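4. 논의

4.1 '제자리' 가설에 대한 재검토

가정 내 정리 행동을 다룬 연구들은 대체로 한 가지 전제를 공유한다. 물건에는 정해진 자리가 있고, 정리란 물건을 그 자리로 되돌리는 일이라는 전제이다. 본 연구도 설계 단계에서는 이 전제를 따랐다. 그러나 3장에서 보고한 결과를 놓고 보면, 이 전제가 설명하는 범위는 선행 연구가 주장해 온 것보다 상당히 좁다. 91가구에서 수집한 896건의 정리 기록 가운데 응답자가 물건의 자리를 사전에 말로 특정할 수 있었던 경우는 주로 식기와 조리 도구에 몰려 있었다. 작은 서랍장, 쟁반, 뚜껑 없는 그릇처럼 그 자체가 다른 물건을 담는 도구일 때에는 응답이 흔들렸고, 같은 가구 안에서도 구성원마다 말이 달랐다.

이 결과를 기억의 문제로 돌리는 해석이 있을 수 있다. 자리는 존재하지만 응답자가 떠올리지 못했다는 것이다. Morikawa는 본 연구의 초고에 대한 의견에서 이 해석을 지지하였고, 면접 대신 관찰을 늘리면 응답의 불일치가 줄어들 것이라고 예상하였다. 우리는 이 예상에 동의하지 않는다. 9월에 진행한 보충 관찰에서 Kawaguchi 지구의 11가구를 다시 방문했으나, 관찰된 위치 역시 방문 때마다 달랐다. 물론 11가구는 적은 수이며, 재방문에 응한 가구가 전체를 대표한다고 볼 근거도 없다. 다만 관찰을 늘리면 문제가 풀린다는 낙관을 뒷받침하는 자료가 우리에게는 없다는 점은 적어 두어야 한다.

4.2 수납 도구의 이중적 지위

수납 도구는 정리의 대상이면서 동시에 정리의 수단이다. 이 점은 문헌에서 자주 언급되지만 분석에 제대로 반영된 적은 드물다. Garnis 분류표는 서랍장을 '가구'에, 그릇을 '식기'에 넣고 둘을 별개의 항목으로 센다. 분류표 자체로는 일관되어 있다. 문제는 실제 정리 과정에서 두 항목의 기능이 쉽게 겹친다는 데 있다. 응답자들은 탁상용 서랍장에 열쇠와 영수증을 넣었고, 오목한 그릇에도 똑같이 열쇠와 영수증을 넣었다. 어느 쪽이 수납이고 어느 쪽이 임시 보관인지를 물었을 때 분류표의 구분과 일치하는 답은 안정적으로 나오지 않았다.

Ueda의 초기 모형은 이 겹침을 '개방도'라는 변수로 처리한다. 내용물이 밖에서 보이는 정도가 높을수록 임시 보관으로, 낮을수록 수납으로 분류하는 방식이다. 간결한 모형이고 코딩도 쉽다. 그런데 서랍은 이 변수 위에서 한 점에 머물지 않는다. 닫혀 있으면 개방도가 낮고 열려 있으면 그릇과 거의 같은 값을 갖는다. 모형은 서랍이 닫힌 상태를 기본값으로 삼는데, 그 근거로 제시된 것은 '통상적인 사용'이라는 표현 한 줄뿐이다. 우리의 면접에서는 서랍을 하루 종일 조금 열어 둔다는 응답이 드물지 않았다. 그런 가구에서 무엇이 통상적인 사용인지는 연구자가 정할 일이 아니라고 본다.

코딩 과정의 문제도 있다. 코더 2명이 독립적으로 작업하였고, 식기류에 대한 판단은 잘 맞았으나 수납 도구에 대한 판단은 그렇지 못했다. 합의 회의를 거친 뒤 일치도가 올라가기는 했지만, 회의 이후의 일치도를 신뢰도의 증거로 내세우는 관행에는 의문이 있다. 회의에서 확인되는 것은 코더들이 서로를 설득할 수 있었다는 사실 정도이다. 본 논문은 이 때문에 회의 전 자료만을 분석에 사용하였다. 표본의 손실이 있었고, 일부 항목에서는 통계적 검정을 포기해야 했다.

4.3 배치 장면의 판독

수납 도구의 상태를 정지 화면으로 판독하는 절차는 Loner 지침을 따랐다. 지침은 대상물의 종류를 먼저 정하고 그다음에 상태를 기록하도록 요구한다. 우리는 이 순서가 결과를 한쪽으로 기울게 할 가능성을 의심한다. 종류가 정해지는 순간 상태에 대한 기대도 함께 정해지기 때문이다.

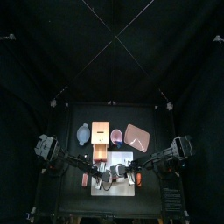 그림 4. 작업대 위에 늘어놓은 생활용품. 왼쪽 끝에 타원형 접시, 그 옆에 서랍이 열린 목제 서랍장.

개방도 변수의 약점은 종류가 서로 다른 두 도구를 나란히 두었을 때 가장 쉽게 드러난다. 그림 4의 청회색 접시와 목제 서랍장이 그러하다. 접시는 약간 기울어진 채 안쪽 면이 위를 향하고 있고, 서랍장의 서랍은 작업대 앞쪽으로 나와 있으며 비어 있는 것으로 보인다. Ueda의 기준을 문자 그대로 적용하면 두 물건은 이 시점에서 같은 쪽으로 분류되어야 한다. Garnis 분류표를 먼저 적용하면 하나는 식기, 하나는 가구가 되고, 서랍이 나와 있다는 사실은 부차적인 속성으로 밀려난다. 서랍 앞부분이 밝은색 판의 왼쪽 위를 가리고 있다는 점도 어느 체계에서든 기록할 칸이 없다. 실제 가정의 식탁이었다면 튀어나온 서랍이 다른 물건의 자리를 가린다는 사실이야말로 정리를 시작하게 만드는 계기였을 수 있다.

한 장면에서 끌어낼 수 있는 결론에는 분명한 한계가 있다. 정지 화면은 서랍이 언제 열렸는지, 누가 다시 닫을 것인지를 알려 주지 않는다. 접시가 그 위치에 있는 것이 놓아둔 결과인지 정리가 끝난 결과인지도 판독할 수 없다. 그럼에도 상당수의 연구가 이런 화면에서 '정리됨'과 '정리되지 않음'을 곧바로 읽어 낸다. Clakow 자료집의 이분 척도가 대표적이다. 우리도 예비 분석에서 이 척도를 사용해 보았으나, 판정이 갈린 장면을 다시 검토한 결과 코더들은 물건의 배열보다 서랍의 열림 여부에 더 크게 반응하고 있었다. 척도가 측정한 것이 정리 상태였는지 서랍의 위치였는지 우리로서는 구분할 방법이 없었다.

4.4 남는 문제

이상의 논의가 '제자리' 가설을 폐기할 근거가 된다고 주장하지는 않는다. 식기류에 한정하면 가설은 여전히 자료와 잘 맞는다. 우리가 문제 삼는 것은 식기류에서 얻은 결과를 생활용품 전반으로 확장하는 절차이며, 그 확장을 정당화하는 자료는 본 연구에서도, 우리가 검토한 선행 연구에서도 찾지 못했다. 대안으로 물건의 자리 대신 물건 사이의 간섭을 단위로 삼는 코딩을 검토할 만하다. 다만 이 방식은 코더의 부담을 크게 늘리고, 간섭의 범위를 어디까지로 볼 것인지에 대한 기준도 아직 없다. 예비 코딩에서 두 코더가 간섭으로 표시한 항목은 서로 많이 달랐으며, 그 차이가 훈련으로 줄어들 성질의 것인지는 후속 연구에서 따로 확인해야 한다.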